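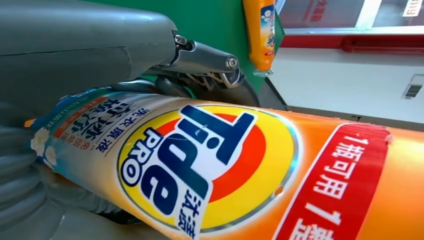

Sharpening Kitchen Knives at the Table

I put off learning to sharpen for years, and now it's my favorite chore of the month! Get a big mug of tea, clear a spot by the window, and do two or three knives at a sitting. More than that and your hands get sloppy (mine do, anyway).

Start with the knife you use most. For me that's an old eight-inch chef's knife, and the difference on a ripe tomato after one session made me laugh out loud.

Soaking. Some water stones need a soak and others only want a splash, so read the leaflet. If yours is a soaker, leave it under water until the bubbles stop coming up. I use a bread pan, which happens to fit perfectly.

Keep it from sliding. A damp dish towel folded flat under the stone works as well as any holder I've tried. Wring it out hard first or you'll have a puddle in your lap.

Finding the angle. Lay the blade flat, then lift the spine until you could just slip two stacked quarters under it. Color the edge with a black marker and take a few light strokes. If the ink comes off only near the top of the bevel, lift the spine a hair. If it comes off only at the very edge, drop it. My friend Inna Karpenko showed me the marker trick and I still use it every single time.

Feel for the burr. Work one side until you can feel a tiny rough lip along the whole opposite edge, heel to tip. Brush your thumb away from the edge, never along it! Then flip and do the other side. People give up too early at the heel, so check there twice.

Finishing. I go from a 1000 stone to a 2000 and stop. You can go much finer, and it's lovely to look at, but for onions and chicken thighs I like an edge with a little bite left in it. A few light passes on the back of an old leather belt cleans up whatever burr is left.

Flatten your stone. A dished stone rounds the edge and you'll blame yourself for it. Draw a pencil grid across the face and rub it on wet sandpaper taped to a piece of glass until all the lines are gone.

Drying. Rinse the stone and stand it on its side on a rack overnight. Don't put it near the stove or in the sun, or it may crack.

Serrated knives want a tapered rod and a different sort of patience. I'm still practicing on the bread knife and will write that one up later in January.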